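Frequently asked questions about the gripper release fault on the Clira two-arm station

This page collects the questions we received after the fault in July at the Trultholm site. It is for operators, for students who use the station, and for people who run our control software on their own arms. If you only want to know whether you may use the station today, read the first two answers.

What happened?

During a handover test, the left arm opened its gripper when it should have kept it closed. The part fell from a low height onto the table and then rolled to the floor. No person was inside the guard. The right arm did not notice that the part was missing and continued its motion until the operator pressed the stop button. There was a scratch on one finger pad and no other damage.

Can I use the station now?

Yes, with software version 4 or later. The version is written in the first line of the start log. If you see a lower number, please do not start the arms, also not in slow mode. The fault can occur at every speed.

What was the cause?

Each arm receives its commands with a time stamp. If a command is older than 295 milliseconds, the controller must throw it away. In the old version this check was made for the joint commands but it was missing for the gripper commands. When the network was busy, an old "open" command could wait in the queue and arrive after a newer "close" command. The gripper obeyed the last message it received, and this was the wrong one.

In the log of the test we found an "open" command with a delay of 347 milliseconds. It should have been refused.

Why did the right arm not stop?

This was a second problem, and for us it is the more serious one. The right arm was waiting for a message "part released" and it received this message, because the left gripper was really open. The program did not ask if its own gripper was holding something. Now the right arm checks the finger distance after closing. If the fingers close completely, both arms stop and the operator has to confirm before they move again.

Was it a hardware fault?

No. We measured the gripper motors, the cables and the power supply and all were in order. The Niskanen lab, which has the same type of controller, could repeat the fault with our old software and could not repeat it with the new one.

Did the emergency stop work?

Yes, it cut the power to both arms as it should. But please remember that the brakes hold only the joints. A gripper without power does not hold a part with its full force, and a heavy part can slip out. Keep your hands away from the space under the gripper also after a stop.

How did you test the correction?

We tested first in simulation and only afterwards on the real arms. The simulation lets us delay any command as long as we want, and it does not matter when something falls. We ran 1,128 handovers with random delays.
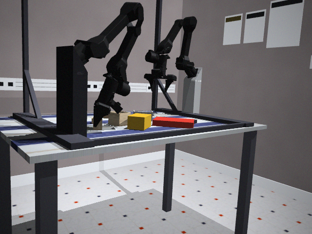 Gripper faults are easier to understand when the parts have different shapes, so we do not test with one part only. The simulated table has a yellow cube and, directly to the right of it, a long red block lying flat, with a tan box on the other side of the cube. The cube and the block need different finger distances, and a limit which is good for one may be wrong for the other. Our first version of the finger check had exactly this mistake — it took the correct grip on a narrow part for an empty gripper. We now store one limit for each part in the part list.

Is a simulation enough?

No. The simulated fingers have no wear and the friction is always the same. After the simulation we repeated a smaller set of handovers at Trultholm with soft foam parts, at low speed, with one operator standing at the stop button the whole time. Please do the same if you change the limits.

I use the Clillotley driver. Am I affected?

Probably yes, if you installed it before July. The Clillotley driver uses the same queue. Open the settings file and look for the entry "gripper_max_age". If the entry is missing, you have the old queue and you should update.

I had a similar event. What should I send you?

Please send the start log, the command log and the part list. Do not restart the controller before you copy the command log — it is deleted at every restart. A short text in your own words is also useful, even if you are not sure what you saw.

Contact: Clira station support, Trultholm | © Clira project | Back to top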